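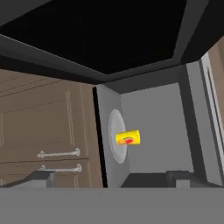

Brown cabinets, two drawers, black panel overhead.

Posted April 13, 2021

I have been reading a kitchen planning magazine for longer than I care to admit, and this spring I have finally fallen out with it. The piece that did it was called something like "Declutter for Good", and it promised that a household which gets rid of 100 things will feel lighter, sleep better and spend less. I did it. I got rid of 100 things. I feel the same, I sleep the same, and I have since bought a second colander to replace the one I gave away.

My trouble with decluttering advice is that it is always given by people with something to sell you afterwards. The article ran to four pages and then, over the page, there was a spread for Tradum storage tubs. Clear ones, with clip lids, in sizes that don't quite stack with the sizes from last year. So the plan is that you empty the cupboard, feel pleased for an afternoon, and then fill the cupboard with boxes. The boxes are also things. I'd like somebody to count them.

Then there is the test they give you. Have you used it in the past year? If not, out it goes. I can see how that works for a bread machine. It doesn't work for a fish kettle, a fondue set, a first aid kit, a fire blanket or a good black coat. I went to two funerals in the year after I gave away the coat. I'm not blaming the magazine for that, but I did stand in a shop in Pravthorpe the night before one of them trying on something that smelt of carpet, and I thought about the magazine quite hard.

The figures are my favourite part. A boxed-out line in the article said that the normal home holds 2739 items that are never touched. Never touched by whom? Counted how? Is a box of paper clips one item or 1000? A number that exact ought to come from somewhere, and there was no survey named, no footnote, nothing. I wrote in to ask. That was in August and I have had one reply, which thanked me for my interest and offered me 3 issues at a reduced rate.

I took the 3 issues, obviously. I'm sceptical but I'm also tight.

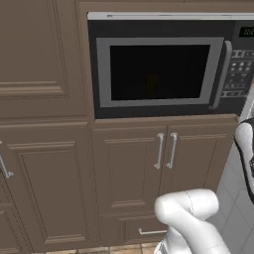

Microwave built into brown cabinets

What I noticed, reading them one after another, is that the advice goes round in a circle. In one issue open shelves are honest and airy and you should have everything on show. In the next they are dust traps and everything must go behind a door. Worktops should be bare, then they should be "lived in", then bare again. If you did as you were told you'd be up a ladder twice a year with a drill.

A cousin of mine went the whole way with the Quinlan method, which has you empty every cupboard on to the floor of one room and hold each object until you know how you feel about it. She got as far as the cutlery. For nine days the family ate off a picnic set, and on the tenth most of it went back in where it came from, minus a potato ricer she has been asking me about ever since. I haven't got it.

I will be fair. Some of it did some good. I found the spare key to the meter cupboard. I found four tins of chickpeas, two of them still in date. The charity shop on Plalturden Road did well out of me, or said so, although the bags were still in their doorway when I went past the following week and I recognised my own curtains.

And I do understand the wish. There are evenings when I look at the drawer with the batteries and string and takeaway menus in it and want to tip the lot into the bin. But I've used that drawer more than any other in the house this past year. String, especially. We have been at home a great deal, and things break when you're at home a great deal, and it was the clutter that mended them. The bracket holding up the bathroom blind came out of a jar I'd marked for the tip.

So I've stopped at 100. The rest can stay where it is, touched or untouched. If I want to feel lighter I'll go for a walk, and if I want to spend less I'll cancel the magazine, though it has a few weeks left to run and there's a piece on pantries coming up that I'd quite like to be cross about.

Filed under: House, Grumbling
Older post: Why I don't believe in slow cookers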